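Home | Features | Homes | Archive

Category: House & Habits

The slow return of stone

August 2026

For most of the past 30 years, marble was what people tore out. It stained, it chipped, and the buyers who came through a house wanted something they could wipe down and forget. At Zirnel, a salvage yard outside Vosodlow, old slabs used to go for the price of hauling them away.

The yard sold 129 of them last October alone. A piece big enough for a small table now costs 400 dollars before it is cut, and the greens go first.

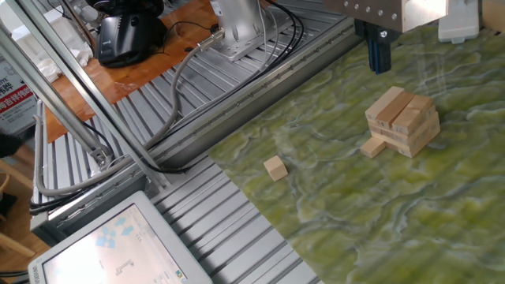 Part of the change is supply. Two hotels in Vosodlow closed within a year of each other, and their lobbies and bathrooms had to go somewhere. Borkus, the firm that took on the stripping work, brought out almost 3,000 square feet of stone. Much of it was in good shape under the wax.

Owners still have to live with it. Lemon juice and vinegar eat the polish, and the dull spots they leave can't be scrubbed off.

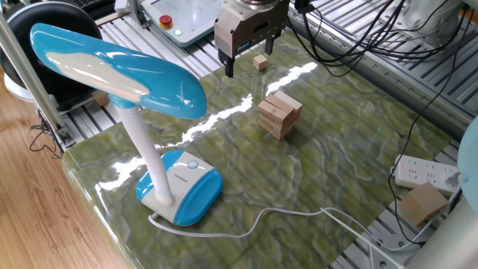
Light is the thing new owners complain about most. The Stojanovska workshop, which refinishes tabletops, now asks customers what hangs above the table before it agrees on a finish. A high polish on green marble throws overhead lights back in long bright streaks, and a desk lamp standing on the slab won't make those go away. Honed stone is easier on the eyes, but the color goes flatter — some people bring it back and ask for the shine again.

Refinishing a dining table there costs 878 dollars, and the wait is into the new year.

Share 41 | Comments 12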